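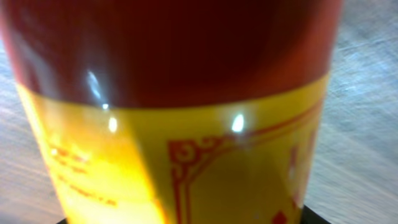
Ticket 1327: Feller label printer skips every second label
Status: solved!

Pendard 2 sends the job fine, but two labels feed and only one prints. Brand new roll, same result.
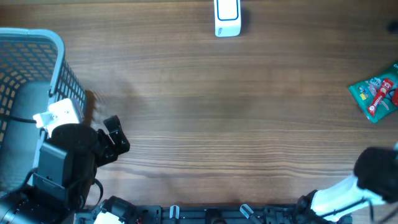 Small white device on the table

Step 1. Reinstalled the driver. No change.

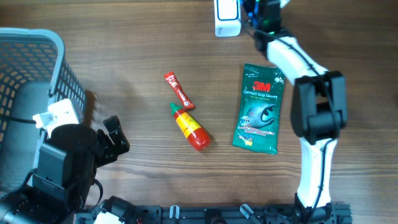 Step 2. Switched media type from Continuous to Gap and ran calibration. Perfect labels, all the way through Friday's batch! Love this printer again.
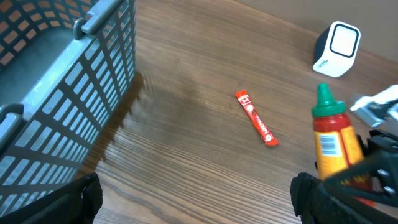

Echevarría support replied that Pendard resets the media type after each update, so save it as a preset.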